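Woslow kitchen classes come back in October with longer evenings and a citrus week

The Atwood Street learning center in Woslow will open its doors for evening cooking classes again this October, after a summer in which the old gas lines were pulled out and the back stairs were finally given a proper handrail. Regulars who have been asking at the front desk since spring (and there have been plenty of them, to judge by the sign-up sheet) can put their names down from the first of the month.

The classes have been a fixture in this part of town for longer than most people can remember, and they have always been a modest affair. You bring an apron, you pay at the door, and you go home smelling of onions. That part stays the same. What changes is the length of the evening, which goes from 90 minutes to a full 2 hours, something that students had requested again and again because the washing-up kept eating into the time for sitting down and tasting what they had made.

Hrvoje Nikolaidis, who has run the program for the past several years and still teaches the bread evenings himself, said he was glad to have the extra half hour.

"People come here after work and they're tired, and the last thing I want is to be standing over them with one eye on the clock," he said. "If the dough needs a little longer, it needs a little longer. Now we can wait for it, and have a cup of tea while we do."

The fall schedule opens with soups and moves on to flatbreads, pickles and slow-cooked beans, with a break in the middle of the term so that the hall can be used for the library's book sale. There is also a new evening on cooking for one, put together with the Cata bakery across the road, whose staff will be bringing over day-old loaves to be turned into puddings, dumplings and crumbs for the freezer. Anyone who has ever stood in front of a whole loaf and wondered how on earth one person is supposed to get through it will find good company there.

Citrus week, though, is the one that has people talking. It grew out of a single lemon curd class last winter that filled up so quickly the center had to turn folks away, and Nikolaidis has stretched the idea over several evenings this time – marmalade, preserved lemons, a sharp dressing for winter greens, and a cake made with whole boiled oranges. Students will do the juicing by hand, and he is rather firm on the point. A plain wooden reamer, he says, costs very little, takes up no room in the drawer, and lets you feel when you have gone far enough and are about to start scraping at the bitter white part.

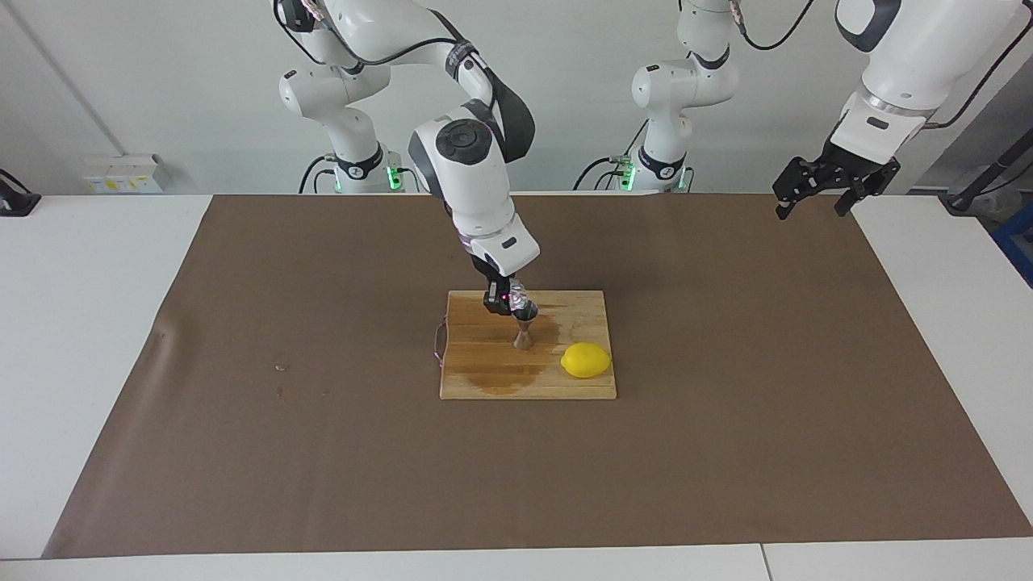
Fees and how to sign up

A single evening costs $30, ingredients included, and the full fall term is $179. Students who took part last spring and missed a class when the boiler gave out may put that missed evening toward any one of the new ones, and they need only mention it at the desk. Up to two places in each class are set aside at no charge for people who are out of work or caring for someone at home. There is no form to fill in for these, just a quiet word with whoever is on duty.

Money for the new stoves came in large part from the Omerović family, whose hardware store stood on the corner for decades and whose grandchildren learned to roll pastry in this very kitchen. A small shelf of cookbooks by the entrance will carry the family name, and borrowing is on the usual understanding that books come back with no more butter on them than they left with.

Parking behind the building is still limited while the paving is finished, so the center is asking those who can walk or take the bus to please do so. The side gate will be open from 6 p.m. on class nights, and the classes themselves begin half an hour later. Knives and boards are provided, but students should bring their own apron, a dish towel and a container with a lid for leftovers.

Sign-ups are taken in person at the front desk or by phone during the day. The printed schedule can be picked up at the library and at the Cata bakery counter, next to the till.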